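On Fri 27 April, a member wrote to the Derkholm Anglers list:

> Will the north ramp at Kaloteo Reservoir be open for the walleye opener? It was still blocked off in February.

The north ramp will open with the season. Trailers over 37 feet must use the Prirnard landing, where the water is deeper.

The daily limit on walleye remains two fish per angler, with a minimum length of 15 inches. The Woo Creek inlet stays closed to all fishing until the spawning run ends — please respect the marker buoys. 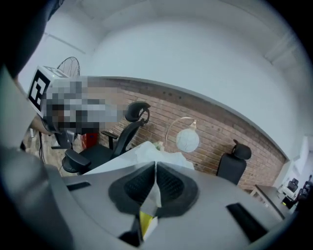

*Small yellow piece and paper strip, held between black pads.*

Stocking of roughly 1,000 yellow perch is planned for the south basin. Dates will be posted to this list.

Access Office
Derkholm Anglers Association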